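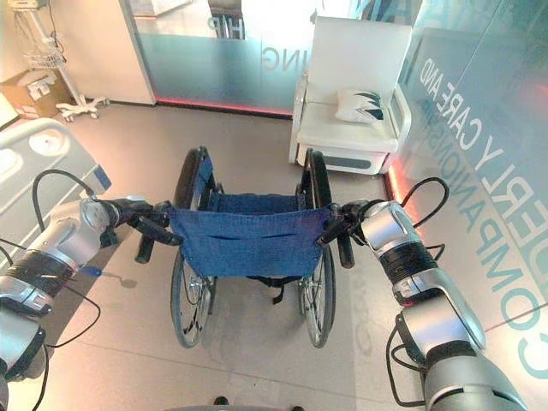
*Folding wheelchair with blue fabric back, in the elderly care room at Braltemer.*

## Open day at Braltemer, Patville

In March I went to the open day at the Braltemer center in Patville. The bus number 54 stops 200 meters from the gate, but the path goes uphill and I was glad of my good shoes. At the entrance they give you a paper map and a sticker, and after that you walk where you like. The whole exhibition area is 350 square meters, so it is possible to see it in one afternoon.

I came mostly for the elderly care room, as my mother has used a wheelchair for two years and I push it almost every day. The room is bright, with a tiled floor in beige and a frosted glass wall with big letters. A red-pink light runs along the bottom of the glass. For my taste it is too much like a shop, but the floor I liked. On tiles a chair turns well, and at home we have a thick carpet which makes every turn a small fight.

The wheelchair is of the folding kind, with thin spokes and push handles with black rubber grips. It has a pocket across the back. My mother's chair has none, and her glasses travel in my coat. I made a note to look for a bag which can be hung there. By the far wall stands a white armchair with tall, flat armrests and a leaf-patterned pillow. High armrests are a good thing for a person who must push up with the arms – this I know from our kitchen chairs, which have none.

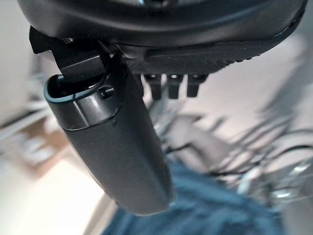

One visitor told me that I should look less at the wheels and more at the height of the handles, for her back was hurting a full year before she understood that the handles of her father's chair were too low. I had never thought of it. When I came home I measured ours, and they are also low for me. We will ask the shop if longer ones exist.

Before leaving I had soup in the Kilik café on the ground floor. The line was long and the soup was good. The Brophy hall next door was closed until four o'clock, and my bus went earlier, so about that part I can't write anything.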